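**Progress report: equipment plan for soft-goods handling**
Submitted to the Flarkuvard equipment fund, 2018-02-22

## 1. Status

The two-arm station is working on seating tasks at the Vamen site. The task set is limited to cushions and pillows on upholstered seats. Gripper fingers remain the main wear item, and the budget line for them was set too low in November.

The pink cushion stays in the set as the small item. It is gripped at a corner by the right arm, with the left gripper held open over the seat.

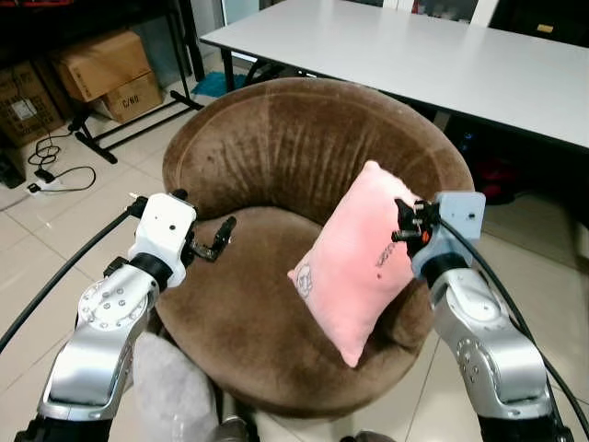
## 2. Purchases to date

| Item | Supplier | Qty | Status |
|---|---|---|---|
| Finger sets | Limsakul | 10 | Received |
| Wrist cable kits | Limsakul | 4 | Received |
| Spare gripper housing | Pisell | 1 | On order |

Finger sets cost $186 each. The spare housing is quoted at $480 before freight. Pisell has not confirmed a ship date, so the housing is carried as a commitment and is not counted as spent.

## 3. Cabling

Both arms carry their cables on the outside. We priced an internal route and dropped it, as it would mean replacing the wrist collars. Clips and sleeves will be bought from the consumables line.

## 4. Larger items

White pillows were added to the task set this quarter. They are larger than the pink cushion and have a smoother cover, so grip force has to be set separately. A wider finger is the preferred fix. Limsakul will make a trial pair at no charge if we order the next batch from them.

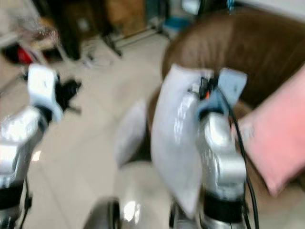

**Prepared by:** Equipment Planning Lead, Vamen site

## 5. Requests

1. Move the unspent travel money to the finger line.
2. Approve one further order of finger sets, to be placed after the wide pair has been tried.
3. Hold the decision on a second station until the next report. Floor space and power at Vamen have not been surveyed for it.

The service contract is unchanged. A revised spending table will follow when the Pisell invoice arrives.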